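Chapter 6
Cords, Cables and Other Things That Tangle

By the end of this chapter you should be able to:
- explain why stored cords tangle, and how much of the usual explanation is folklore
- coil and tie a flat or round cord by hand
- judge whether a storage product is worth its price
- decide which cords to keep

6.1 The trouble with the cord drawer

Almost every home and office has one. It is usually the second drawer down, and it holds chargers for phones that were given away years ago, a few spare network cables, an extension lead and something with a plug that fits no known socket. Books on home organization treat this drawer as a moral failing. This book takes the view that it is a storage problem, and a fairly small one, which has been made to look large by people with boxes to sell.

Consider the claim, repeated in many household guides, that a cord left loose in a drawer will "tie itself." Cords do not tie themselves. A loose cord has free ends, and each time the drawer is opened or rummaged through, those ends get a chance to pass over and under the other loops. Longer cords and thinner cords give more chances. A coil that is held closed gives very few. That is most of the theory you will need, and you should be suspicious of any system that requires more.

The trade has gone the other way. The Drendolitz cord cabinet, priced at 3,699 in the catalog we consulted, offers 17 padded compartments and a label for each. Verschueren sells a drawer insert on the same principle for much less. Both keep cords apart, and so does an old shoebox with a few strips of cardboard in it. We have yet to see evidence that a padded compartment does anything for a cord that a plain one does not.
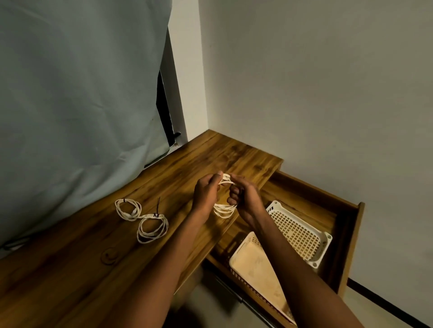 Coiling comes before any container, and it deserves more care than it usually gets. Hold the cord in one hand and lay each loop into it with the other, letting the cord fall the way it wants to. Flat cord shows its twists at once; round cord hides them until later. Keep the loops close to one size, but don't fuss over it. Two hands gripping opposite sides of the bundle can pull the upper part taut and leave the rest hanging in a rounded coil, and any loop much longer than its neighbors should then be easy to spot. A tie goes on last, as on the two white coils lying on the desktop, each bound at its upper edge with a dark one. Dark on white is easy to find, though we would not pay extra for it. One of those ties has an end sticking up, and some manuals would have you trim it. Leave it alone - it gives your fingers something to pull.

What about winding the cord around your hand and elbow? It is quick, and most of us learned it from a parent. The objection is that it puts a twist into every turn, which comes back as kinks when the cord is let out. The objection is sound for long extension leads. For a short charging cable we think it is overstated, and Exercise 4 asks you to test it for yourself.

6.2 Who needs 200 ties?

Ties are sold in packs of 200, a number that suits the seller. Seraina Prantl and Ľubomír Vávra went through the cord drawers at Bratex one December and threw out more cords than they tied. Their rule was blunt: if no one in the office could name the device, the cord went into the recycling bin. They report one regret, a printer lead.

We suggest you begin the same way. Before coiling anything, empty the drawer onto a table and match each cord to something you own and still use. Only then turn to Section 6.3, where the Vidthorpe method of labeling is set out along with our doubts about it.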